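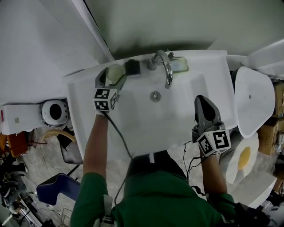 ## Lentil soup with lemon, the way I make it now

In February I am cooking soup almost every evening. This one I learned from my neighbor Alby Mahuika, when I still lived in Ivby, and I changed it a little since then. He used brown lentils. I prefer the red ones, they become soft faster and I don't need to blend anything.

For 2 hungry people:

- 1 cup red lentils
- 1 onion, cut small
- 2 carrots, also small
- 3 cloves of garlic
- 1 teaspoon cumin
- 4 cups water or broth
- juice of half a lemon
- olive oil, salt, pepper

Wash the lentils until the water is clear. Heat the oil in a big pot and cook the onion with a little salt on low heat until it is golden. This takes more time than most recipes say, so please be patient. Add the carrots, garlic and cumin and stir for one minute. Then put in the lentils and the water, and let it boil gently for 25 minutes with the lid half open.

The lemon goes in at the end, after you turn off the heat. I once cooked it together with the lentils and the soup tasted flat.

My sister eats it with yogurt and dried mint. I like it with toasted bread rubbed with garlic. On the next day it becomes very thick, almost like a puree, and then I add half a cup of hot water and a bit more salt.

Next time I want to write about the flatbread, if I finally get the dough right.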